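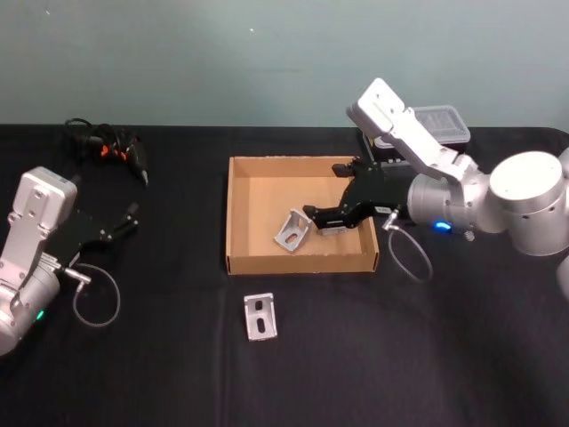
Black cloth with the cardboard tray, wall side.

13 February 2023

Continued with the iron black. In December I wrote that the oak gall bath gives a good black on wool and a disappointing one on cotton, and I promised to repeat the cotton before I blame the galls. So today was cotton only. Merle gave me the rest of her Vemmont sheeting, the one with the blue thread in the selvedge. I cut strips and kept the offcuts in an envelope, because last time I had nothing undyed left to compare with.

Scouring first. Soda and a little soap, slow boil until the water stopped becoming yellow. It took longer than I expected, the Vemmont has a finish on it that does not want to leave. Benedikt thinks it is starch and suggests an overnight soak with enzyme. I did not do this today but I put it on the list. After the scour a drop of water sinks in immediately at the middle of the strip, and a little slower near the selvedge. I will not use the pieces from near the selvedge for anything important.

Tannin bath: 32 g crushed galls, soaked since yesterday evening, strained through the old curtain. The liquid smelled as always, like wet cellar and tea. The cloth stayed in at 39 °C and I turned it with the glass rod whenever I remembered. I know this is lower than the recipe of Brandes, who wants it much hotter. My reason was that hot gall liquor went brown on me in December, and the brown was still visible under the iron as a kind of rust tone. Today the strips came out a pale beige, very even. This is already better.

Iron bath: 2 g ferrous sulfate in the small enamel pot, cold water, fresh. Please, everybody, label the enamel pot. Somebody had used it for madder and there was a pink line on the rim, and I lost half an hour to clean it. If you use iron in a pot it is an iron pot for always.

First dip: gray in a few seconds, the color of pencil. Out in the air, squeezed, hung over the sink. It darkens while hanging, this is the part I like most. Second dip after airing: nearly black but with violet in it. Here I made a mistake. I was talking with Kai about the delivery from Tudo and left strip B in the iron much longer than A. B is darker now, but when I pull it between my fingers it feels harsh, and I am afraid for the fibers. Too much iron eats cotton, we all know the old mourning ribbons which fall apart in the drawer. I keep B anyway for the strength test.

Rinsing. Cold, many changes, until the water stayed clear. Then a bath with chalk to take away the acid. I forgot to measure the pH before the chalk, so I can only write what it was after: neutral on the paper strip. Not very useful alone.

Rub test with white cotton, dry: A leaves almost nothing. B leaves a gray smear. Rub test wet: both leave gray, B clearly more. So the longer dip did not put more black in the cloth, it put more black on the cloth. I had suspected this for the wool also, but there it was not so clear to see.

Comparison with the bought black (Zorkodov powder, the sample Bjarke dyed last summer). Under the window lamp the bought black is deeper and a bit green. Mine is warmer, with the violet. Beside each other mine looks like a very dark gray. Alone, I would call it black without hesitation. Daniyal prefers mine and says the Zorkodov looks like a school gym bag. I do not know what to do with this information but I write it down.

For light fading I pinned A, B and the Zorkodov strip in the south window with the lower half behind card. The December wool is there too. It has lost a little at the top — I would not have noticed without the card.

Open points:
Repeat A with a second turn in the gall bath after the iron, then iron again, short.
Enzyme soak for the Vemmont, ask Benedikt how much.
pH BEFORE the chalk.
Kai orders galls, we have 2 small jars left and one of them is mostly dust.
Is the tap water different since the pipe repair? The first rinse looked a bit cloudy even with no cloth in it. Try one strip in distilled water.

Iron liquor is in the brown bottle, lower shelf, with today's label. Do not pour it together with the old one.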